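How does a turbo make a car stronger than its size? No wait, first we must ask an easier question: why does an engine need air at all?

## An engine has to breathe

When you run, you breathe in. Your body uses the air together with the food you ate. A gasoline engine does something similar. It takes in air, mixes it with a little fuel, and a spark lights the mixture. The hot gas pushes a piston down, and the piston helps to turn the wheels.

If you want a bigger push, you must burn more fuel. But fuel can't burn without air. So the engine needs more air too.

## Two wheels on one stick

A turbo is a kind of air pump. Inside it are 2 small wheels with blades, like tiny fans, and they sit on the same stick. The stick is called a shaft.

The used gas from the engine rushes out and turns the first wheel. Because of the shaft, the second wheel turns also. This second wheel presses fresh air into the engine. The gas would leave through the tail pipe anyway, so the turbo catches some of its force on the way out.

In the small car museum in Sorisau there is a turbo cut open, so children can look inside. It comes from a Pekelitz rally car. The wheels are so small that one fits in your hand.

## Why does the driver have to wait?

In old turbo cars, the driver pressed the pedal and at first not much happened. The wheels needed a moment to spin fast. Then the push came, all at once! This waiting is called turbo lag. Newer turbos often have lighter wheels, and they wake up sooner.

## Try it: air that pushes

You need an empty squeeze bottle, clean and dry, and a paper ball.

1. Put the paper ball on a table.
2. Point the nozzle at the ball and squeeze slowly. Look how far it rolls.

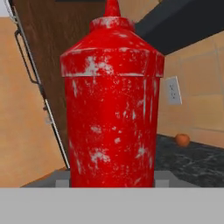
3. Put the ball back and squeeze fast. Measure again. In our test the fast squeeze moved it 20 centimeters, and the slow one only 9.

## Words to remember

**Piston:** the part that moves up and down in the engine.

**Shaft:** the stick that joins the wheels of the turbo.

**Turbo lag:** the short wait before the turbo helps.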